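Bring Back the Long Table

My favorite thing in the town of Trondley is a table. It stands in the back half of the public library, it seats fourteen if people are friendly, and on any given afternoon you'll find a tax return at one end and a half-finished jigsaw at the other. I love it more than the fountain, more than the new footbridge, and a good deal more than the row of sleek little study pods that were put in last September.

I think every library, and every town hall and train station while we're at it, should have one big shared table that anyone can sit at for as long as they like. I've been saying this to friends for years, and the more tables I sit at, the surer I get!

Think about what a table asks of you. A sofa asks you to lounge, and a pod asks you to shut the door. A table just gives you a flat place to put your stuff, and then you're free to write a letter, sort seed packets, fix a zipper or help a kid with fractions. You can see what everyone else is up to, and every so often you lean over and ask about it. I learned how to darn a sock that way (badly, but the sock is still in use).
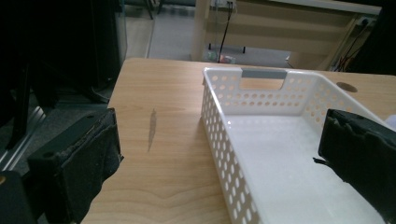

Don't people at a shared table just get in each other's way?

Now and then they do, and they sort it out by sliding over a foot or two. In all my afternoons in Trondley I've seen one real argument, and it was over a window.

The usual complaint is noise. I get it, I really do. Some people need silence to think, and a good library should have a silent room with a heavy door. But a silent room serves one kind of visit. The folks who come in with a shoebox of old receipts, or a model boat, or a neighbor who needs help with a form, need somewhere too, and a booth built for one person and one laptop leaves them standing in the aisle.

Then there's money. When the library in Darnivach was redone, the plan on the wall showed 7 pods and no table at all. A sturdy secondhand table, the kind that comes out of a closed school or an old workshop, can be had for a tiny slice of a budget like that. My own reading group bought one for 90 dollars and it took four of us to get it up the stairs. It has a scorch mark and somebody's initials underneath, and it'll outlive every one of us.

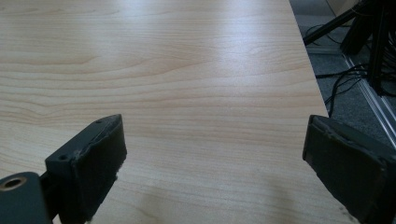 What Mabula Got Right

Mabula is a small place, a little over 3,000 people, and its library is one room plus a closet. They had space for one nice thing, and they picked a table. It sits right in the middle, so you have to walk around it to get to the novels, and that turns out to be a wonderful bit of planning. You can't fetch a book without passing whatever is going on – a map spread out, a stamp album, somebody's first attempt at a quilt square.

I visited for an hour and stayed until closing. A woman I'd never met handed me a pair of scissors and put me to work on paper flags for the summer fair. At 2 in the afternoon the school crowd came in and the whole thing got louder and better, and the chairs ran out, so a few of the older kids stood at the corners and cut flags standing up.
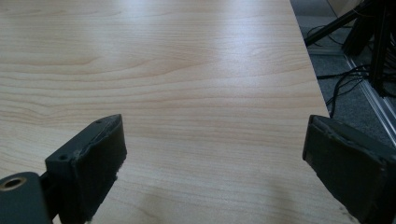 By a regular contributor, Hovano Town Pages

So what would I ask for? Put the table where there's daylight. Make it heavy enough that it doesn't wobble when someone erases hard. Skip the little sign about permitted activities, and keep some scrap paper nearby. If your branch has a spare corner with a dusty display rack in it, go to the desk and ask whether the rack could move. I did exactly that here in Hovano, and the answer was that they'd measure the corner and let me know by the end of the month. I've already offered to help carry.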